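Packing for two seasons in one bag

Posted 2025-05-15

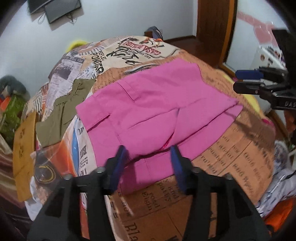

By Wenceslao Huerta, writer of this blog and slow traveller

In February I went from Huaranga, where it was high summer, to my cousin in Kastulcombe, where people were wearing gloves. I had one bag and 60 minutes before the bus. I packed badly, and I want to write down what I learned while I still remember it.

My first mistake was to pack by colour. I like when my clothes match, so I chose the favourite things first, the bright ones, and they were nearly all for the heat. The warm clothes had to go where there was still some space. When I arrived I had 5 thin shirts and one jumper, and I wore this jumper every day until my cousin offered, very politely, to wash it.

Now I begin with the coldest day of the trip. I put the clothes for that day on the bed, and only after this I add the others. Shorts are small and they will always fit somewhere – you don't need to worry about them.

I also stopped rolling everything. Rolling is good for cotton, but my grey trousers looked like an old map when I took them out. Thick things I fold in three and put at the bottom, near the wheels.

The coat I carry on my arm. It is not elegant, but the bus company does not weigh it.

Next month I go to Skoketti for two weeks, and my neighbour tells me it rains there every afternoon. I still have to buy proper shoes.

Recent posts
The night bus to Flunik
Soup for 1000 metres and higher
How I mend a zipper
Letters from Huaranga, part 3

Contact | © Wenceslao Huerta | Back to top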